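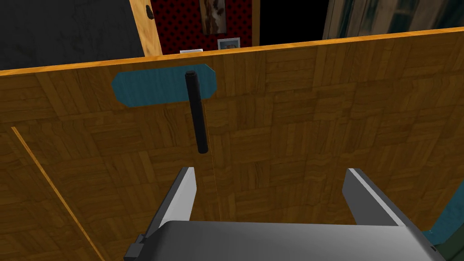

## Türen öffnen in der Simulation: Griff finden, zupacken, nicht verzweifeln

Die Anleitung richtet sich an alle, die neu in der Gruppe sind und glauben, eine Tür sei ein gelöstes Problem. Ihr braucht einen Gruppenrechner, die Hausszene »Bedville« und etwas Sitzfleisch.

### 1. Szene laden

Startet Bedville über das Menü unseres Steuerprogramms Dusari. Das Laden dauert beim ersten Mal mehr als 10 Minuten. Kaffee ist erlaubt, Neustarten nicht.

### 2. Erst die Handkamera, dann der Arm

Im Bild ganz oben steht der Griff etwas oberhalb der beiden Finger, ein schwarzer Stab auf blaugrüner Platte. Von oben gesehen wirkt er kürzer, als er ist. Wer nach Augenmaß fährt, greift gern ins Parkettmuster. Stellt den Greifer also zuerst in der Höhe ein und fahrt danach vor – in dieser Reihenfolge, auch wenn es anders eleganter aussieht.

### 3. In die Kopfansicht wechseln

Mit der Taste K kommt ihr in die Kopfansicht.

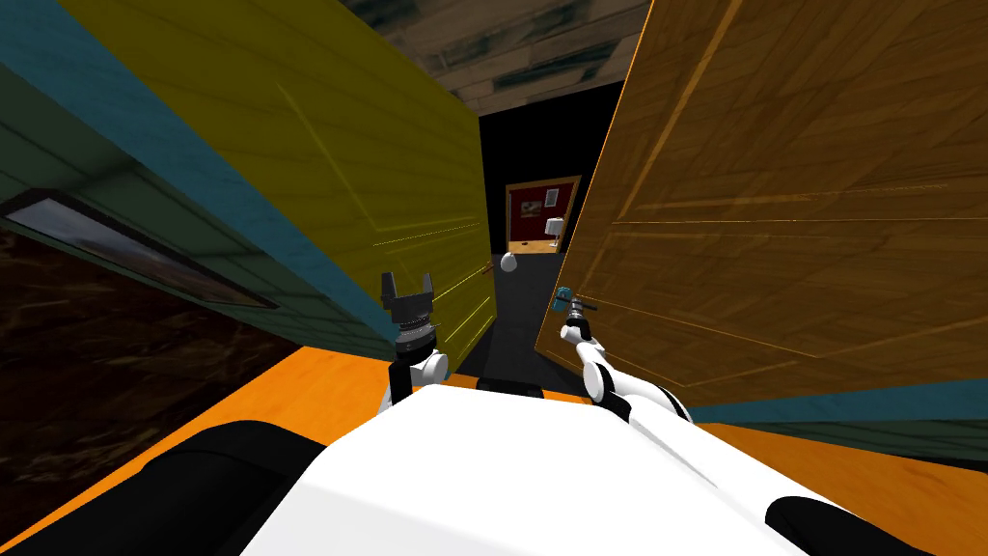 *Robotik-AG Prenport, Gruppe Simulation*

Dass alles schief steht, gehört dazu. Orientiert euch am weißen Gehäuse unten: Links und rechts gelten vom Roboter aus. Links ist die gelbe Tür, rechts die orangebraune, dazwischen geht es in den dunklen Flur. Auf dessen Boden liegt ein kleines weißes Ding, Ei oder Ball, darüber streitet die AG seit August. Für die Aufgabe ist es egal.

### 4. Den Griff anfahren

- Linken Arm parken, Greifer offen lassen.
- Rechten Arm auf »langsam« stellen. Stufe 3 reicht völlig.
- Schräg von unten an den Griff heranfahren und vor dem Schließen anhalten.
- Noch mal in die Handkamera schauen. Ja, wirklich.

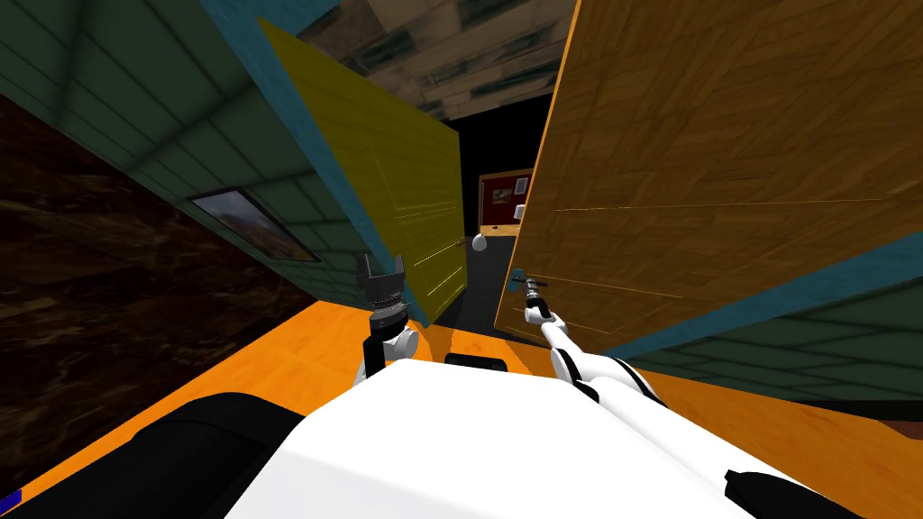 *Kopfansicht: der rechte Greifer am Metallgriff der orangefarbenen Tür, links der offene zweite Greifer.*

### 5. Ziehen und speichern

Greifer schließen, kurz warten, dann in kleinen Schritten ziehen. Rutscht er ab, zurück zu Schritt 2. Nach 28 Versuchen hört ihr bitte auf und fragt Abena Amoah, vorzugsweise vor 16 Uhr und mit der Logdatei in der Hand. Gelungene Durchläufe kommen in den Ordner »Frimpong«, misslungene auch, aber mit einem »x« vor dem Namen.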